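Why Does a Computer Get Warm?

Put your hand near the back of a computer that has been on for a while. You will probably feel warm air. Laptops get warm too, and so do phones and game consoles. Where does the heat come from, and where does it go?

Electricity makes heat

Everything inside a computer runs on electricity. When electricity moves through a material, some of its energy turns into heat. A toaster uses this on purpose. Its wires are made to get very hot so they can brown your bread. A computer has a different job, but its parts warm up all the same.

The part that does most of the computer's thinking is called the processor. It is a flat chip, and inside it are tiny switches called transistors. There are so many that you could never count them by hand. Each switch turns on and off very fast. One switch makes almost no heat. All of them working together make a lot.

When you type a story, the processor has an easy time. When you play a game with moving pictures, it works much harder and gets hotter.

What happens if it gets too hot?

Chips do not work well when they are very hot. Most computers have a small sensor that measures the temperature. If the number climbs too high, the computer slows itself down. If that does not help, it may switch itself off.

Moving the heat away

Heat always moves from a warmer thing to a cooler thing. If you leave a metal spoon in hot soup, the handle warms up. Metal is good at carrying heat, so computer builders put a block of metal on top of the processor. The block is called a heat sink.

Most heat sinks have thin fins, like the pages of an open book. The fins give the heat more places to leave the metal and pass into the air. Between the chip and the heat sink there is a gray paste. It fills the tiny gaps that air would get into — air is not very good at passing heat from one solid thing to another.

Next comes the fan. It pushes the warm air away and brings in cooler air. When you hear a computer get louder, the fan is spinning faster.

Holes in the case

Air needs a way in and a way out. That is why computer cases have vents or rows of small holes. Small holes let air through but keep out fingers and pencils. Dust can still get in, and after a few years it can cover the fins like a blanket.

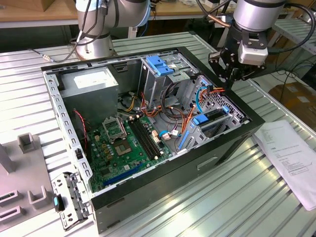 A desktop computer case with its side panel off. Look for the small holes along the rim.

Try it: the spoon test

You need a metal spoon, a wooden spoon, a mug, and warm water from the faucet. Ask a grown-up to help.

1. Fill the mug with warm water.
2. Stand both spoons in it.
3. Wait two minutes.
4. Touch the handles. Which one feels warmer?

Now fan the metal handle with a piece of cardboard for one minute and touch it again.

Words to know

Processor: the chip that carries out a computer's instructions.
Transistor: a tiny electric switch.
Heat sink: a piece of metal that carries heat away from a chip.
Vent: an opening that lets air in or out.

Written by Kaisu Lindqvist. Checked by Alfredo Mercado.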